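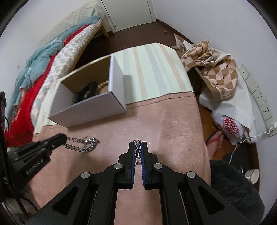 About Penrose

Penrose is a small jewelry repair school in Clelisgate. Imogen Sowerby and Colin Dawber opened it above the old Ovholm bakery, and both still teach. Evening classes run for 17 weeks, beginning in January, and cover soldering, clasp replacement, ring sizing and stone setting. Students need no experience. Tools are provided, but please bring an apron.

The bench room is open for practice until 9 p.m. on class nights. Our office is in Suite 5, up one flight of stairs.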